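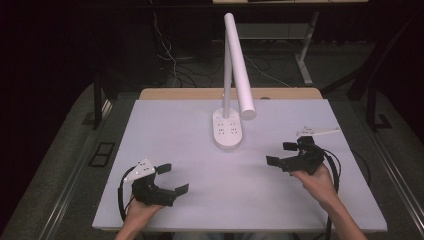 The **Conberg Placement Scheme** was an unpaid work program run by the town of Conberg, under which people claiming unemployment benefits worked up to 30 hours a week in exchange for continuing to receive them. The town described it as voluntary. Claimants who declined to volunteer had their payments stopped.

## Background

The scheme was proposed by council member Dehua Xu, who argued that the unemployed lacked "exposure to mornings." It opened in September with 124 placements, most of them in the parks department, which had laid off its paid gardeners that spring.

## Placements

The largest private host was Trolleo, a shopping cart maker, where participants collected stray carts and earned a certificate in "wheeled asset recovery." Havitex, a textile firm, offered a course in folding. Host companies received $200 per participant, while participants received a bus pass valid after 9:30 a.m. Shifts began at eight.

## Criticism

Fongchan Panyasiri, a former participant, organized a petition that drew 3,000 signatures. The town replied that gathering them showed excellent transferable skills.

An audit could trace only four people to permanent jobs. Three of them had been hired to run the scheme.

## See also

- Yupanqui Job Club
- Benefit sanctions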